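Herkarden Facilities Support
Furniture and Fixtures Queue
Ticket type: Assembly fault
Product: Jamberg square stool-table, white plastic, four threaded legs
Supplier: Cudent
Opened: 27/08/2024
Status: Resolved, monitoring

Summary of request

The requesting office reports that one leg of a Jamberg unit cannot be seated in its socket. The leg enters the collar, turns for less than one full rotation, and then binds. When released, it leans outward from the frame. The remaining legs from the same carton have not been reported as faulty. The office asks whether the unit should be returned to Cudent or whether the fault can be corrected on site.

Initial response

The requester was asked to stop turning the leg and to refrain from using any tool on it. Pliers and strap wrenches have damaged units of this type in the past, and a tube marked by a tool is not accepted for return.

The requester was further asked to confirm the following:

- The frame is upside down on a flat, covered floor, with the ribs and sockets facing up.
- The threaded end of the leg, and not the capped end, is being offered to the socket.
- No packing film or molding scrap remains inside the socket.
- The unit has not been used as a seat or to hold equipment while a leg was missing.

The first, second, and fourth items were confirmed the same morning. On the third item, the requester reported a thin curl of white plastic in the socket, which came out with a wooden toothpick.

Second report

With the scrap removed, the leg turned further but continued to bind. The requester noted that the frame shifted on the floor with each turn, and that one person was attempting to hold the frame and turn the leg at the same time.

Assessment

The fault is consistent with cross-threading. The threads on this product are coarse and shallow, and they will engage at an angle if the leg is not upright when the first turn is made. A frame that slides during this step makes the problem worse. No defect in the molding is indicated at this stage.

Corrective procedure

1. Back the leg out fully by turning it counterclockwise. Do not pull it.
2. Inspect the threads on the leg. Light scuffing is acceptable. A flattened or torn thread is not, and the leg should then be exchanged.
3. Hold the frame down firmly at its edge, close to the socket in question.
4. Bring the lower end of the leg over the socket at a slant if this is easier, then raise the leg until it is upright before any turning begins.
5. Turn the leg counterclockwise with light pressure until a small drop is felt. This is the point at which the threads line up.
6. Turn clockwise by hand. Resistance should be even. If the leg binds again, return to step 1.
7. Compare the leg against one that is already seated. Both should stand square to the frame.

The full set should be fitted before the unit is turned over. The unit must not be dragged across the floor on its legs at any time.

Parts

In the event that step 2 calls for an exchange, replacement legs are held at the Vanhove store in packs of 2. The request should quote this ticket and state the color. Legs from the older round Jamberg table have a different thread and must not be substituted.

Resolution

The requester repeated the procedure with the frame held down and reported that the leg seated on the second attempt. No parts were issued. The ticket will remain in monitoring for 7 days and will then close unless the requester writes again.

Attachments
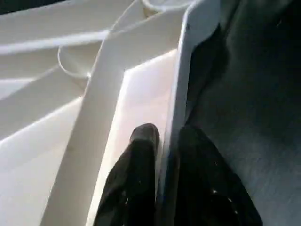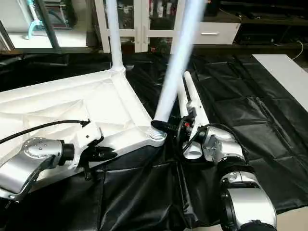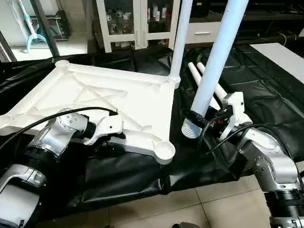

Attachment 3: leg held at a slant toward the open front-right socket; back-right leg upright in its socket.

Comments (4)

We had the same trouble with two of these in the reading room. Turning the leg backward first fixed both. Please consider adding step 5 to the printed sheet in the carton.

Is there a weight limit for this unit? Ours holds a printer and the sheet does not say.

Reply from Support: Please open a separate ticket for load questions and include the label on the underside of the frame.

The Vanhove store had no white legs when I asked last December. Can someone confirm they are back in stock before sending people over there?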